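Salivden Recycling Line, Cell 2
Minutes of the maintenance and setup meeting, 13/08/2023

Chair: Donal Mac Mathúna
Present: cell technicians, controls, parts recovery
Apologies: Mulcahy (integrator)

1. Minutes of the July meeting
Accepted with one correction. Item 4 should read "gripper finger pads," not "gripper fingers."

2. Gripper
The left finger was closing late on slow moves. Controls traced this to play in the linkage pin at the knuckle. Pin and bushing replaced, fingers re-zeroed against the gauge block. Force limit for memory and processor picks stays at the low setting. The higher setting is kept for drive clips and power supply handles only and must be called by name in the program — no manual override from the pendant.

3. Wrist camera
The bracket screws had backed out again. Refitted with threadlocker. Hand-eye calibration was rerun after the refit and the new file loaded under the name Pasta. The old file is to be removed from the controller so that it cannot be picked by mistake. Action: controls.

4. Work surface and case position
Towers are to be laid on their side on the slatted bed, open side up, with the side panel flat to the left of the case.
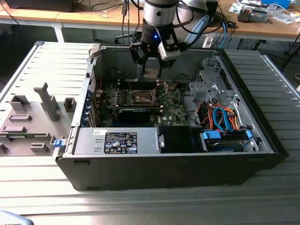

Parts recovery asked for a hard stop on the bed, as cases shift when the arm pulls on a stiff connector. Agreed. Two stops will be cut from spare profile and bolted into the slots. Niltik clamps were discussed and deferred on cost.

Loose power and data cables remain the main cause of aborted approaches on the drive side. Until the path planner is updated, the operator is to tuck cables down before starting the cycle. The approach height above the board goes up to 80 mm for all programs.

5. Arm cabling
The cable bundle was rubbing at the wrist at full rotation. Joint 6 travel is now limited in software. Mulcahy to quote for a longer dress pack. Controls noted that the bundle must be checked by hand after any change to the joint limits — the simulation does not model it.

6. Preventive maintenance
Finger pads: inspect at each shift change, replace in pairs.
Bed slots: vacuum out screws and clips at end of shift.
Brake test: every 4 weeks, result entered in the cell log.
Controller backup: after every program change.

7. Any other business
Spare linkage pins are down to 2. Reorder approved.

Next meeting to be set once the stops are fitted.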